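April 2019 - equipment budget, cont.

Back on the shopping list for the second arm. Sneha Tomar wants one number from me before June, and I keep giving her three. The Nuvitz quote came in at 346 a month on lease, and Jomer will sell outright but wants a deposit I don't love. Zerko still hasn't written back (chase them!).

My big open question is the label station. If we automate it, the arm has to cope with roll changes too, or we accept that a person walks over every time. I'd like to budget 24 rolls to start, 5 of them set aside for grip tests, and then see how fussy the loading is before we pay for a custom finger set. 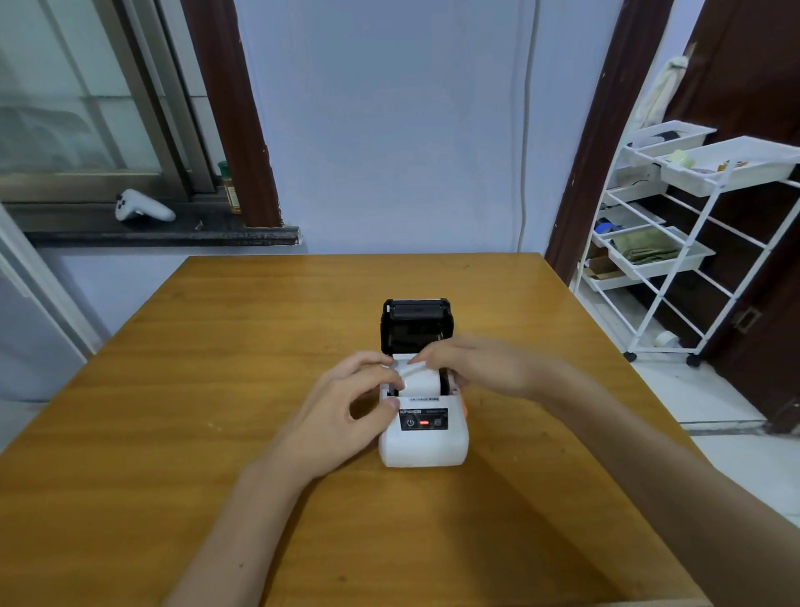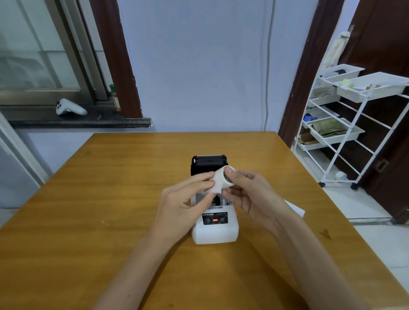
Label roll and the SUPVAN printer, lid open in both. Two-handed job.

So that's the catch - one arm plus a fixture, or two arms and no fixture. A fixture I can probably get made for under 500, and I'm leaning that way. Sneha thinks I'm being cheap, and she may be right! Yadav can lend us a bench clamp to try it with first.

To do: ask Jomer about spare fingers, get the lease terms in writing, move the cable cost onto its own line.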